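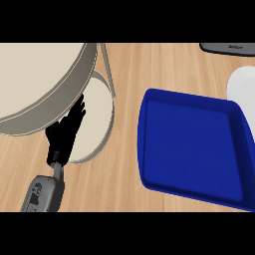 Event Planning II
Handout 6: Timing and Sound for the Wedding Ceremony

Read this before the Clunitz site visit. It covers the ceremony only. Reception sound is in Handout 7.

1. Terms

Call time: when a vendor must be on site, unloaded and ready to set up.

Published start: the time printed on the invitation.

Actual start: when the first member of the wedding party begins to walk. Plans in this course are written from the actual start, which is marked 0:00 on the cue sheet.

Cue: an instruction that causes one action by one person. "Music and doors" is two cues.

Hold: an unplanned wait of any length. The planner calls it and the planner releases it.

2. Order of the ceremony

The default order used in class is as follows.

Prelude
Seating of family
Processional
Welcome
Readings
Vows and rings
Pronouncement
Recessional
Guest release

Religious ceremonies may add to this order or change it. Get the order in writing from the officiant and do not rely on the couple's memory of it. If the officiant's copy and the couple's copy differ, the officiant's copy is used until both parties agree on a change.

3. Timing the processional

Walking time depends on aisle length, pace and spacing. Measure the aisle from the point where guests first see the walker to the point where the walker stops. Floor plans often leave out the entry area, so measure on site.

Have one person walk the aisle at ceremony pace and record the time. Next, decide the spacing, meaning the interval between one walker's first step and the next walker's first step. With even spacing, the total is the spacing multiplied by the number of walkers after the first, plus one full walk.

Worked problem. The aisle at Pollow takes 24 seconds to walk. There are six entries, with a new entry every 19 seconds. Five intervals of 19 seconds give 95 seconds. Add 24 seconds for the last walk. The processional runs 119 seconds, or one second short of two minutes.

A couple or a pair of children walking together counts as one entry. If the final entry has separate music, treat it as its own segment and start the count over when the new music begins. Long trains and grass both slow the pace. Repeat the timed walk in the shoes that will be worn, if they are available.

4. Music cues

Each piece needs a start point, an end point and a method of ending. The three methods are the fade, the cut and the musical close. Live players can usually reach a musical close within one phrase. Recorded music is normally faded.

For recorded music, prepare a file that is longer than the timed segment. Do not loop a short file if the join can be heard. Keep the files on the device itself, with a second copy on another device. Streaming is not accepted in coursework plans.

The operator must have a clear view of the planner or be on a headset. Where neither is possible, station a relay and list that person on the cue sheet by name.

5. Microphones

The minimum is 2 microphones: one worn by the officiant and one on a stand for readings. Vows can be picked up by the officiant's microphone if the couple stands close. Test this with people in position, speaking at the level they expect to use.

Outdoors, fit wind covers before the sound check. Put fresh batteries in all wireless units after the check and before guests arrive.

6. Cue sheet format

Use one line per cue, with these columns: number, time, trigger, action, person responsible. The trigger is what the responsible person sees or hears. "When ready" is not a trigger. Sample lines:

Cue 4. 0:00. Planner's hand signal. Start processional track. Jhonatan Cabrera.
Cue 5. 0:05. End of first musical phrase. Send first walker. Yeison Zapata.
Cue 6. 0:24. Count of 19 from Cue 5. Send second walker. Yeison Zapata.

Number cues in order. If one is added after the sheet has been issued, give it a letter (5A) and leave the other numbers alone. Reissue the full sheet with a new revision mark. Collect old copies.

7. Assignment

Prepare a cue sheet for the Chávez ceremony described in the course packet. Include a measured aisle, your timed walk, the full processional calculation and a hold plan for a late officiant. Show the work for every total.

Due June 26, 2022. Sheets with missing triggers will be returned unmarked.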